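Is the Lilex wrist camera and gripper kit worth it for a small shop that handles soft stuff?

Posted by Ebuka Haruna in Arms, Grippers and End Effectors

I run the back half of a two-person business that packs gift baskets and table sets. Think napkins, little bowls, the odd drawstring bag, all of it going into wicker. My business partner has decided that we need a robot. She decided this in November, and I have been reading spec sheets ever since.

The one she likes is the Lilex two-finger kit. You get the gripper, a small camera that bolts on at the wrist, a cable set, two styles of fingertip and a year of their software, which is called Vinum and has nothing to do with wine as far as I can tell. Price quoted to us was $3,965 before shipping. The arm is separate. We already have a used arm, bought from a school that was clearing out a lab, and Lilex says it is on their supported list.

The sales page says the kit "handles rigid and deformable goods with equal confidence." I have no doubt about the confidence. What I would like to know is whether it can pick up a cloth napkin and put it in a basket, and do it again, without one of us standing there holding its hand. I would also like to know how long setup takes for someone who can use a hex key and read a manual but doesn't write code for a living.

I asked for a demo and was offered a "discovery call." I have had the discovery call. I discovered that there is a premium plan.

If you own one, or sent one back, please tell me what it's like.

Malathi Thomas
Marked as most helpful

I own one. Bought it 22 months ago for a job much like yours and it's still bolted on, so make of that what you will.

Setup first. The mechanical part is an afternoon. Mounting plate, four bolts, camera bracket, then the cable, which takes longer than everything else put together. Leave more slack at the wrist than the drawing shows. The drawing was made by an optimist. If the cable is snug with the arm in its home position, it will be too short the first time the wrist rolls over, and you'll find out from the noise.

Software took me most of a week of evenings. You do not write code in Vinum but you do fill in a great many boxes, and some of them are code wearing a hat. The calibration routine is good, though. Run it again any time you so much as brush the camera.

Now the cloth. Rigid things are easy. If it has sides and stays where you put it, the gripper will get it. Cloth is a different animal. The fingers need an edge or a bump to pinch, and a napkin lying dead flat offers neither. What worked for us was changing how the napkins arrive. We drop them on the table a bit rumpled and let it go for a high spot. Before that we were getting maybe half of them. Afterward I ran 100 picks in a row one evening with a mug of tea and a tally sheet, and it missed 2. I was insufferable for days.

Thin mesh is harder than plain cotton, so if your drawstring bags are organza or similar, budget some patience. Use the rounded pads for that. The pointed tips are nice for getting into tight spaces but I would keep them away from anything that can snag.

I was at the Murkmont workshop this spring, where you can watch kits like this being put through their paces on table goods, and I asked for a couple of views from the wrist. They'll give you a better idea than the sales page of what your camera is going to see all day, namely a lot of gripper.
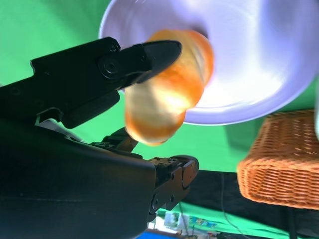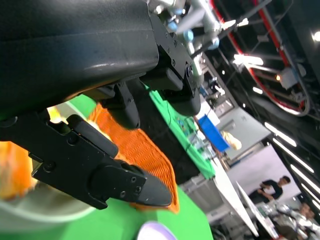 Wrist views from Murkmont: the first has the jaw open by an orange item, with the white bowl and wicker basket behind; the second is a pinch on orange mesh cloth.

Look at how much of the view the hardware takes up. It matters when you choose the camera mount, because whatever the fingers are covering, the software can't see either. Blur matters too. In the first one the orange piece is a smear while the bowl behind it is only a little soft. If you want to check a pick from the wrist camera, program a short stop before the check. Half a second does it for us. We spent ages blaming the software for what was plain old motion.

And in the second, the edge of the mesh has curled under the fingertip pad. Curled edges are what I'd watch for with your bags. A curl is handy when you're trying to grab the thing and a nuisance when you want it laid flat in a basket.

Would I buy it again? Yes, at the price you were quoted. No to the premium plan. It gets you phone support from the same two people who answer the email, and they're better at email.

Pichit Suwannarat

We sent ours back. Different work from yours (small machined parts, oily) so weigh this accordingly.

The gripper itself was fine. Solid, no slop in the fingers, screws where you can reach them. My complaint is the subscription. After the first year Vinum has to be renewed or you lose the vision features, and what remains is a gripper that opens and closes when told. You can get one of those for a good deal less. The renewal price isn't on the site and the person on our call would only say it was "scaled to value." Get that number in writing before you sign anything.

Also look at Kamolrat. They sell a plainer gripper with no camera in the box, and you add whatever camera you like. More work at the start, and the manual reads like it was translated by somebody in a hurry to catch a train. No yearly fee though. I have had one on the bench since we returned the Lilex and have no strong feelings about it, which for a gripper is high praise.

Return process, for what it's worth: they took it back inside the trial window, we paid shipping, refund took a while. Keep the foam.

Waraporn Sitthichai

just fold the napkins by hand?? it's a gift basket

Comments

Ebuka Haruna: Malathi, thank you, I was hoping for exactly this sort of answer. Our bags are organza, naturally. Did you have to buy the rounded pads separately or are they one of the two styles in the box?

Malathi Thomas: In the box. They wear, so order a spare set while you're paying for shipping anyway. And wipe them down, lint builds up on them and the grip goes off so slowly you won't notice.

Ebuka Haruna: Pichit, I asked about the renewal price. I have been invited to another call.

Pichit Suwannarat: Of course you have.

Kamonchanok Meesuk: Adding one thing on the used arm. "Supported list" only covers certain firmware versions. Check what yours is running before you order. Ours was two versions behind and the update had to come from the arm maker, so the gripper sat in its box looking expensive until they got back to us.

Ebuka Haruna: Checked. It is four versions behind. Waraporn, I have shown your answer to my business partner and she would like a word.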